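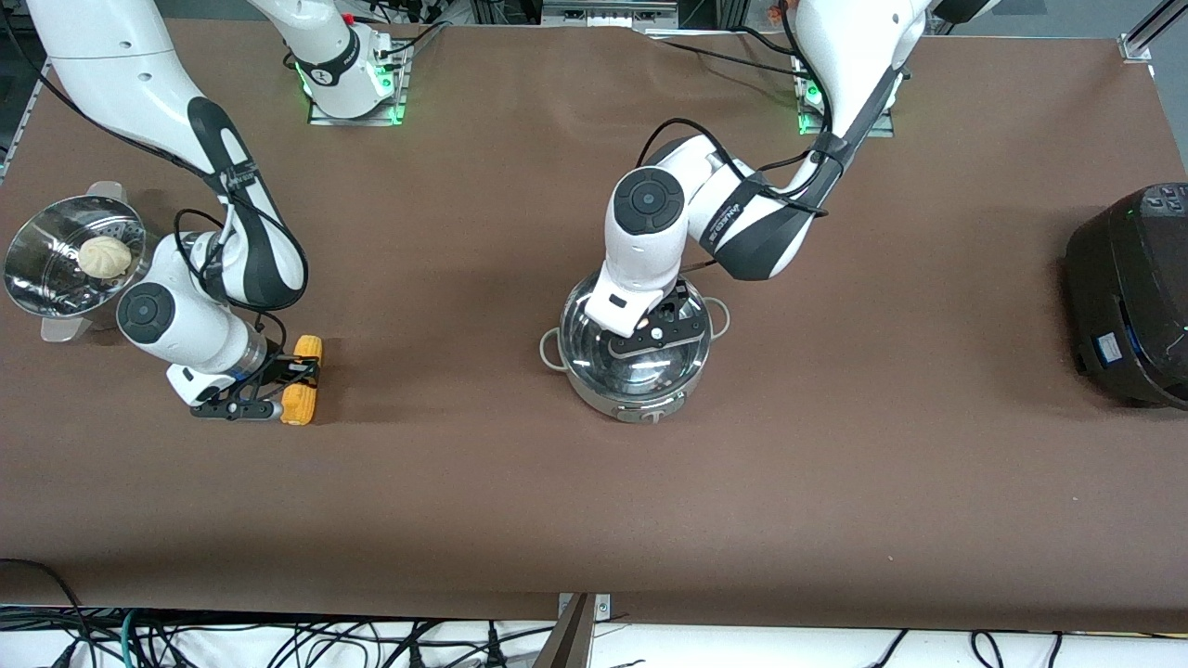 Talks > Kitchen evenings > Steaming for beginners > Speaker notes

SLIDE 2: ONE POT, ONE BASKET

Say hello, thank Yanling Wan for the room. Ask who had something steamed this week (hands up, wait for it!).

Start with the corn, everybody knows corn. Short cobs are lovely for this: they stand up in a pot and you get more in. Mine go 13 minutes, lid on. Weidong Shi says less and he may well be right, so mention both.

Then buns. Point out the pleats gathered at the top, and say again that ugly pleats taste the same. Holes in the steamer base must stay clear or you get a soggy bottom. Paper under each bun, cut smaller than you think.

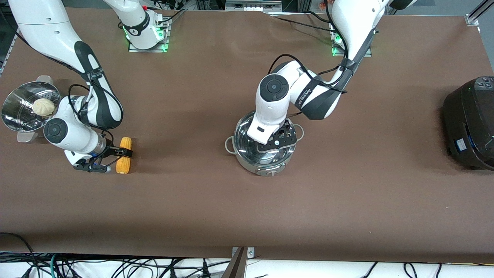 Leave room for swelling too, a good two fingers between buns, and please don't lift the lid to peek. I always want to. Turn the heat off, wait a bit, then open it slowly.

Pot size: two side handles, wide enough for the basket to sit level. Pass the Rorkik one round if there's time.

Questions till the break. Recipe sheets by the door, back Sunday for dumplings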